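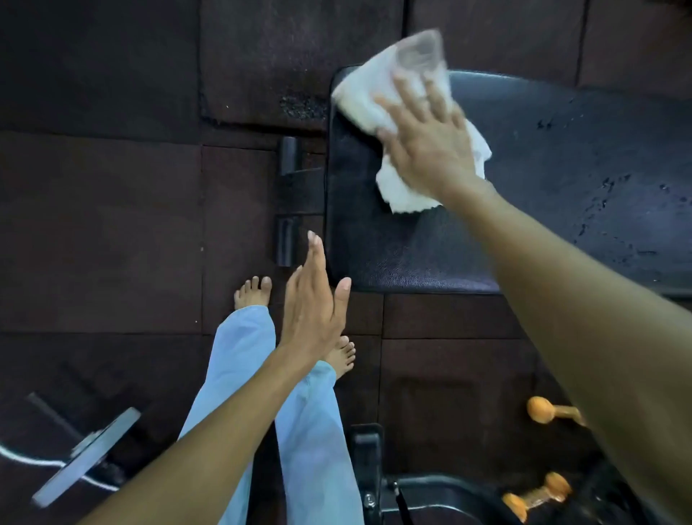
*Towel on the bench pad, still a few wet spots to get.*

# Cetura Saber cleaning robot -- one month in a small gym

October 12, 2023

Writing this between classes so forgive the state of it. We hired the Saber for a month at our place in Otville. £815 including delivery, not including fluid. It does floors and it does bench pads, that's the pitch. Drives up, sprays, lowers a pad on an arm, wipes, moves on. I'm scoring it 3 out of 10 and one of those points is for the floors alone.

**Floors**

Good. Really pretty good. Rubber tiles, lots of seams, chalk everywhere, and it got most of it. Misses the edges and anything under a bench foot. If there are dumbbells left out it goes round them, mostly. Small plates lying flat it doesn't see, so you have to pick up before you start it. Kamol Rattanakul does our late close and he was doing that anyway.

**Benches**

Where it all went wrong. First week fine. Second week the wipe arm started stopping short. It sprays the pad, arm comes down, stops a couple of fingers above the vinyl, swings side to side in thin air, goes back up. App says "bench complete", green tick. So the morning lot arrive to benches that have had cleaner sitting on them all night. Sticky, and slippy in patches. Iida Huttunen went to sit down for her presses and slid half off the end. She was fine, a bit cross. She had nothing in her hands, luckily.

So that's the fault and it's a safety one as far as I'm concerned. Machine says done, isn't done, and leaves the surface worse than it found it.

Rang support. They had me recalibrate the arm height -- hold the two buttons, wait for the beep, let it touch the test block. Took 20 minutes the first time as the beep is very quiet and we had the fans on. Worked for two nights then back to wiping air. Did it again, same again. They think the touch sensor behind the pad gets damp from its own spray and reads as contact. If so then it's a design problem and no amount of beeping will sort it.

**The stop button**

Other thing. Big red button on top, lovely. Pressing it stops the wheels straight away. It does not stop the arm. The arm finishes its sweep and then parks. Minttu Heinonen timed it with her phone and got 15 seconds from press to still. The manual does mention this, in the section on storage of all places. It isn't a strong arm, you can hold it back with one hand, but a stop button should stop it. We only ran it with the gym locked after that.

Support's answer was that parking the arm is safer than leaving it out. Maybe, in an empty room. Not if your sleeve is in it.

**What we do now**

Saber does the floor, bench mode switched off in the app (Settings, Zones, untick Pads -- and check it again after any update, ours ticked itself back on). Benches by hand. Spray the towel, not the pad. Press flat, go along the pad and then round the lip where it all collects, get right down the sides. Dry side of the towel last. It's no great hardship. Move any dumbells from round the base before you kneel on one.

If you've got one and you want to know whether it's really wiping: dust a bit of chalk on one pad at closing and look at it in the morning. Ours had a perfectly good chalk mark with spray dots through it.

**Support in general**

Polite, answered within a day every time. Cillian Ó Conaill on their side took the fault seriuosly and sent a new sensor, which came with no screws. He's also put the stop button thing through as a safety report, so he told me. Nothing back yet. I asked for a part refund and they've offered a free second month, which I've said no to until the arm is sorted.

**Would I hire again**

For floors only, at floors-only money, yes. As sold, no. The Drivska we had on trial in July was slower and only did floors but when you hit the stop everything stopped.

Will update if the screws turn up.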